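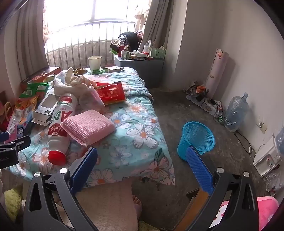

Karthik Debnath reckoned the dye house was the only part of the Marikar mill worth the bus fare, and that the rest was offices and a shop. He had been the year before, when the weaving shed was shut. I went on the Tuesday of the open week and would put the weaving shed first, with the dye house a close second.

Marikar makes printed and plain cloth for the home: bedcovers, curtain lengths, tablecloths, a few heavier things for chairs. The mill is at the bottom of Ilberg, where the road drops to the river. The bus stops at the top, so allow time for the hill. Visitors sign in at the gatehouse, leave large bags there and are given earplugs and a paper map. The map has the canteen in the wrong place. It is now across the yard, behind the boiler house.

Our guide was Sandamali Navaratnam, who has worked in the print room and now runs the sample store. She took us round in the order the cloth goes, starting with the grey rolls, as they call unbleached cotton. These are checked over a lit table before anything else is done to them. Faults are marked with a thread at the edge so that the cutters can find them later.

The weaving shed has two kinds of loom in it. The older ones are Skallari machines, kept for short runs and odd widths. They are very loud, and talking is pointless until you are back outside. The newer looms are quieter and stand in a long row by the windows. Sandamali waited until we were in the corridor to take questions, so write yours down if you are likely to forget them.

Karthik is right that the dye house is good. It is hot and the floor slopes towards the drains, so wear proper shoes. A man there was matching a green against a scrap pinned to a card, first by the window and then under a lamp. He did it four times while we watched and still was not happy with it.

Printing is done with flat screens, one for each colour. A large floral with shaded petals needs a lot of them, and if one is slightly out the outline sits away from the flower. Sandamali showed us a length where this had happened. I would not have noticed it, but once she had pointed it out I could see nothing else. The pale backgrounds are the hardest to keep clean, she said – any splash shows.

The pattern books are kept upstairs in the sample store. There are 692 designs on the shelves, filed by number, and visitors may ask to see two. I chose a stripe and a big loose floral called Pumer, which has been out of production for some time. The paper is brittle and she turned the pages herself.

The shop sells seconds and end-of-roll pieces. Most have a small fault near the selvedge and would do well for cushions. Cards are accepted. I bought a short length of plain blue.

Tours leave the gatehouse at ten and at half past one. The morning one is better, as the print room stops early. The last bus up from Ilberg goes at 5.40 pm.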